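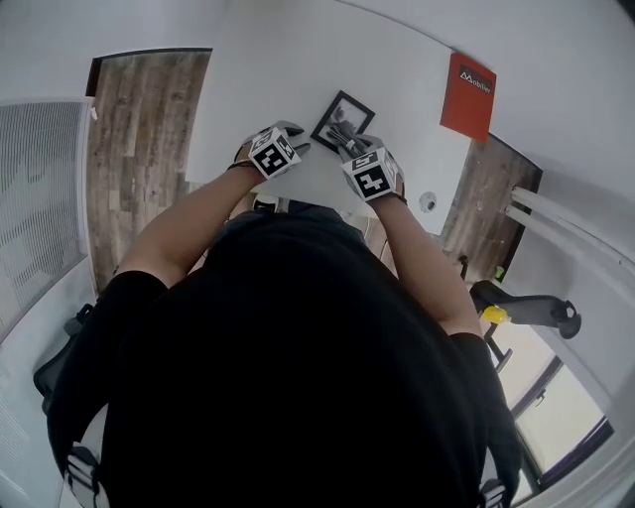

Can a home robot tidy a desk or table yet?
Posted in July by Hadi Masri
Last updated: 2 months ago

I want small things picked up and put back – picture frames, booklets, that kind of clutter. Is anything ready to buy?

Mollah
Not really. A framed photo is thin and slides when you grab its corner. People adjust their fingers without thinking. Machines still drop things or take 7 tries.

Cirkine
my vacuum robot can't even get past a chair, so no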